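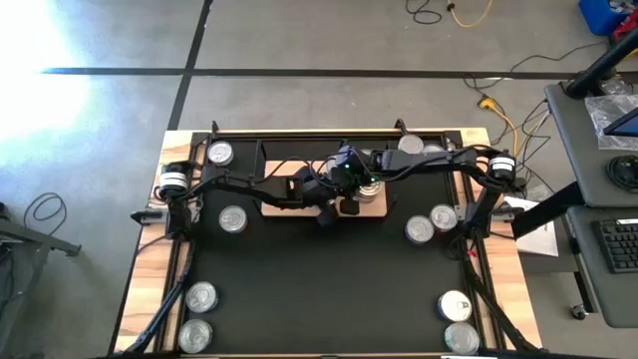

2 min read

Search articles Go

Health > Injury care > Whiplash clinics

Korkcombe Whiplash Clinic

The Korkcombe Whiplash Clinic is an outpatient center for neck and upper back injuries, most of them from rear-end collisions. It was founded by Amrit Ouellet, a physical therapist, in a former bank building on Bouchard Street. The clinic treats 400 patients a year and has a staff of 35.

Patients are seen by referral or by walk-in on Saturday. A first visit includes a neck movement test and a written care plan, which is reviewed after four weeks. Imaging is done at Brallham Hospital. Fergal Ó Flaithearta succeeded Ouellet as director and opened a second treatment floor.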